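Closed Beta Weekend, or How I Lost a Saturday to Altitetti

Posted by Shiela Policarpio on 9/17/22

Hello from the couch, where I have been since breakfast with a headset on and a blanket over my knees. I promised a few of you I would write up my time with the Altitetti beta before it closes, so let me get going while it's still fresh (and while the servers are down for the third time today).

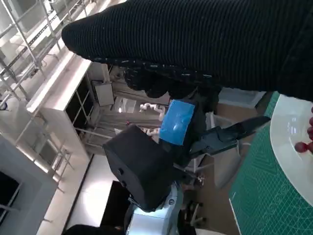
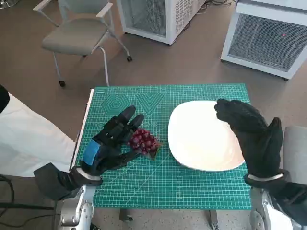

Green cutting mat in the second one, with the grapes.

For anyone who missed my last post, Altitetti is a co-op climbing game. Four of you are roped together on a mountain, you share one pool of stamina, and when one person slips everyone feels it. It comes from Zusden, the same people who made Ambrosio, and if you played that one you'll know how they like to make you laugh and then make you start over from the bottom.

I got my key through the mailing list and roped in (sorry) my usual group — Ramil, Marites and Brian. We had three keys among the four of us until Mateja Kovačević kindly gave up hers, because she was away for the weekend and is a much nicer person than I am.

The first evening was rough. The download kept stopping at 86 percent, and when I finally got in, my climber had no arms. She could still climb, mind you! She just sort of glided up the rock like a balloon. Marites laughed so hard she dropped her controller and took all of us down with her, and we landed right back at base camp after the best part of an hour. I checked the forum afterward and there were 254 replies in the thread on missing arms, so at least I had company.

Once the patch landed this morning it was a different game. The rope has a real weight to it now. You can feel Ramil Umali hanging off the end of it doing nothing useful, and you can yank on it twice to tell him so. We got past the ice shelf on our eleventh try, and Brian Mushi, who is normally the quiet one, yelled loud enough to set my dog off.

I do have some grumbles. The matchmaking sat me in a lobby for ages when I tried it without the others, and the strangers I finally got left at the first ledge. The voice chat cuts out whenever it snows. And I wish they'd let you save at the huts, at least on the easier routes, for those of us who have to get up and put dinner on. On my old Vitero laptop I was getting 71 frames a second in the valley and a slideshow near the summit, so I hope there's more work to come there.

Would I buy it? Yes, I think so, if the price is sensible and they keep the daft bits in. We made it to 346 meters on our best run, and Marites swears there is a goat up there somewhere that will carry your pack if you feed it. I haven't seen it yet. She hasn't either, but a man on the forum told her.

The servers should be back at seven. If you have a key and want to be our spare climber when Brian has to work, leave me a comment with your handle.

14 comments | 9 shares

© 2022 Shiela Policarpio | Contact me | Back to top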